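Is the Flasel two-arm simulator kit worth it for a small shop?

Hazem Bouzid
August 20, 2019

Vonen wants 1,884 dollars for the Flasel kit with the room pack included. We run a two-arm setup in Kokstead and I would like to test reaches in software before we tie up the real one. Has anyone paid for it, and are the rooms any good or just empty boxes?

Torunn Nyberg

We bought it in December. The rooms are furnished. You get shelving, desks, stools and things on the walls, and you can move most of it. Install took me an afternoon because the license server kept timing out. Support answered in 4 days. The arm models are fine for checking whether you can get at something. I would not trust the grip force numbers without testing them on your own hardware.

The room pack is sold separately too, so ask for a split quote if you already have an arm model you like.

Arvid Solheim

too expensive. there are free ones

Liv Engebretsen

I have the trial. It stops after 4,000 steps per session, which is enough to judge it. The tripod is a good first test: three legs spread over the floor, and the arms have to work near them. I spent most of my time on the left arm, close to the bottom of the front leg. Contact with thin parts was my main complaint, so try that before you pay.

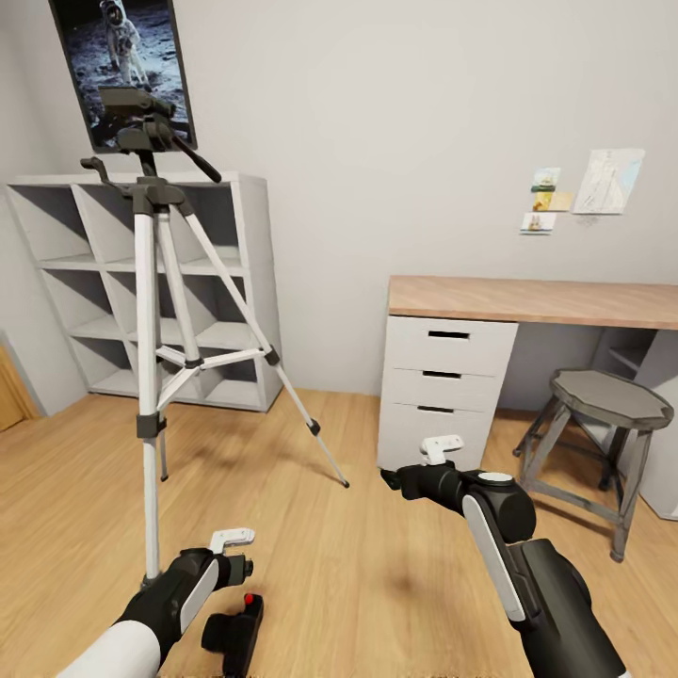

Reading time: 1 min

The default room in the trial, with the left gripper by the front leg of the tripod and the right one in front of the desk drawers. The stool can be deleted from the object menu if you want more floor.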